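Betrug mit Konzertkarten: Ich war beim Prozess

20. Oktober 2021

So, ich bin gerade aus dem Amtsgericht zurück und muss das gleich aufschreiben, bevor ich die Hälfte vergesse. Verhandelt wurde gegen Masanobu Miyazaki, der über das Kleinanzeigenportal Plilto Karten für das Lanetti-Konzert verkauft haben soll, die es nie gab. Insgesamt 43 Käufer, sagt die Staatsanwaltschaft!
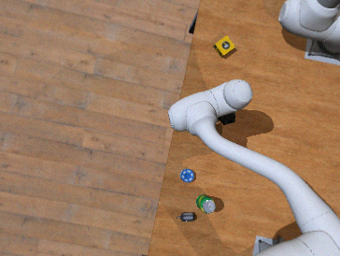 Miyazaki ist 21 und hat gleich zu Beginn fast alles zugegeben (ziemlich leise, die Richterin musste zweimal nachfragen). Im April habe er damit angefangen, erst eine Karte für 50 Euro, dann immer mehr. Das Geld ging auf das Konto eines Bekannten.

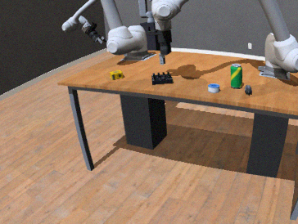
Zwei weiße Roboterarme an einem Holztisch, computergenerierte Ansicht

Als Zeugin kam Hatsue Tanabe dran, und die fand ich richtig klasse. Sie hatte sechs Karten für ihren Chor bestellt, wochenlang auf die Post gewartet und jede Nachricht ausgedruckt. Die ganze Mappe lag dann vorne bei der Richterin, und der Verteidiger, Rechtsanwalt Sasaki, hatte danach keine Fragen mehr. 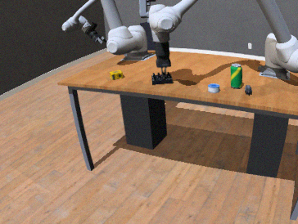
Dass er den Schaden zurückzahlen will, hat Miyazaki mehrmals gesagt. 1000 Euro hat er wohl schon überwiesen, der Rest soll in Raten kommen. Frau Tanabe hat ihr Geld noch nicht, erzählte sie mir in der Pause auf dem Flur.
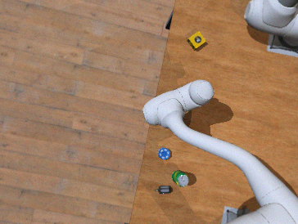
Das Urteil gibt es noch nicht, erst soll der Bekannte mit dem Konto aussagen. Bis dahin mein Tipp, falls ihr selbst Karten privat kauft: Lasst euch vom Verkäufer ein frisches Foto schicken, die Karte neben irgendwelchem Kram, den ihr euch aussucht, völlig egal. Wer die Karte gar nicht hat, tut sich damit schwer. Und zahlt bitte nie an ein Konto, das auf einen anderen Namen läuft! Zum nächsten Termin gehe ich wieder hin und berichte.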